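Play Food Season Is Open

2020-03-01

I have been waiting all winter to write this one! The pretend kitchen is up and running at our place again, the rug is rolled back, and for the past week I've eaten more make-believe breakfasts than real ones. If you've been reading since December you'll remember I promised a proper post on play food once the holiday boxes were unpacked. Well, they're unpacked (mostly).

Toy fruit, a ketchup bottle and some dishes to serve it all on: 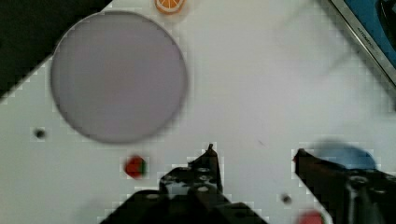
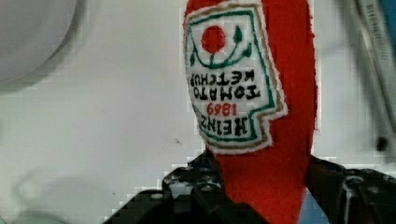
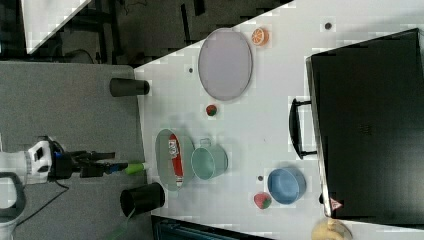
My great love in all of this is felt. I came to it through Mortimer Szabo, who taught the Saturday-morning sort of craft class at our library when my oldest was tiny, and who could turn a scrap of red into a tomato while telling you a long story about his bus ride. I still have the first thing I made with him, a fried egg that looks more like a map of Ohio. What I love is how much a bit of embroidery does. Take that plush ketchup: soft red body, and then the stitched HEINZ label with the little tomato and its green vine and "1869" in thread. The lettering is a tiny bit uneven and I love it all the more for that! I've been trying to work out a mustard to go with it, and I'm on my third attempt at the nozzle.

If you want to try one yourself, start with something flat. A slice of toast, a cookie, a pickle chip. Cut two matching shapes, do all your embroidery on the front one before you sew anything together (I forget this every single time and end up stabbing through the stuffing), then blanket stitch around the edge and leave a gap big enough for a finger. I stuff mine lightly. Bottles are harder, so give yourself an evening and a good podcast.

Then there are the dishes, and oh, I have opinions. I used to buy the matching sets. We had a Crenshaw tea service that was very sweet and got played with for maybe two afternoons. What gets used over and over is the odd stuff: a bowl with some depth to it, a shallow dish, a tray with a rim so the dinner doesn't slide off on its way to the customer. And a pail! A little mint-green metal one with a wire handle is my idea of perfection. It can be a berry bucket, a soup pot, a mop bucket for when the restaurant closes, or a hat.

Strawberries are the other thing I'd never be without. Get a couple in different sizes if you can, and an orange slice too, which makes every drink look fancy. My youngest runs a café called Ivora (no idea where the name came from, she won't say) where the only thing on the menu is strawberry soup, priced at 80 dollars a bowl or 500 if you want a spoon. I have a tab. It's not going well.

Next up is that mustard, and after that a waffle with real pockets in it, if I can figure out the folding. If you've sewn a felt waffle that didn't come out like a potholder, please tell me how you did it!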